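Caven Press
Progress report to the Ploso Fund, second installment
Project: Bringing the backlist back
Prepared by Dace Rätsep, managing editor

Your guidelines ask us to begin with "the most significant change since the last report." We have moved the desk with the wobbly leg. After that, it is the contracts.

When we applied, we said that 80 of our out-of-print titles could be returned to sale as paperbacks and ebooks within the life of the grant. I wrote that sentence myself, in a good mood, before I had opened the filing cabinet. As of this report, 49 are back on sale in both formats. The rest are in various kinds of trouble, set out further down.

Rights

Most of our older contracts were drawn up by our founder, who was a fine reader of poetry and a poor reader of clauses. Several give us "all rights in book form, and so on." Our lawyer has spent two billable hours on "and so on" and would like more. Where a contract doesn't clearly cover ebooks, we have gone back to the author or the estate with a one-page amendment offering 25 percent of net receipts. Nearly everyone signed. One estate signed the cover letter and returned the amendment blank. One author, whom we had listed as deceased, phoned to correct the record and negotiated a better rate in the same call. We feel she had earned it.

We have decided not to go ahead with any title where the rights holder can't be found, even though our insurer seemed relaxed on the point. Those books will stay out of print for now and come off the schedule.

Files and proofreading

Nothing we published before the office got its second computer survives as a usable file, so those books are being scanned from printed copies. The scanning went well. The text recognition went less well, particularly on the sea stories, where every "stern" became "stem" and a great many sailors stood at the stem looking thoughtful. We had budgeted for one proofreading pass and are now doing two. The money for the second pass came from the launch party line, which you approved in March. Thank you for the speed of that reply. I have rarely seen a party canceled so efficiently.

Printing and distribution

Chevalier is printing on demand, and the quality is good. The first cover proofs came back with our logo the color of weak tea, and the second set came back right. Trikik handles the ebook side. Their metadata form has a required field for "series number," and until we worked out that it would accept a dash, our one-off books were all volume one of nothing. A few readers wrote to ask when volume two was due. We have corrected the listings and disappointed the readers.

Sales

Copies sold across all reissued titles, both formats together: 2654. The paperback accounts for most of it. The best seller is a history of county drainage that we nearly left off the list, and which now outsells the prize-winning novel it was meant to be dragged along by. I have no theory. The novelist has several.

Returns are low, as they should be with print on demand. Royalty statements went out on time for the first time since I joined the press, and two authors called to check whether something was wrong.

What is behind schedule

Cover permissions are slower than planned. We own the words in these books far more often than we own the pictures on the front of them. We have stopped chasing the hard cases and will give those titles a plain typographic cover in one of four colors.

The short story anthology has seventeen contributors and so seventeen agreements. Sixteen are in hand.

What we would like from you

A no-cost extension of four months, and permission to move the unspent travel money into design. No further funds are requested. A revised schedule and the title-by-title spreadsheet are attached, and the column headed "Hope" has been renamed "Expected date." 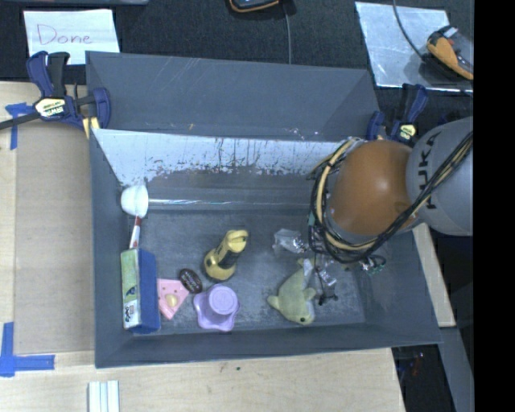

Filed under: Grants and Reporting

The next report is due once the anthology has gone to Chevalier. Questions on the budget lines can come straight to me at the Caven office, any weekday before four.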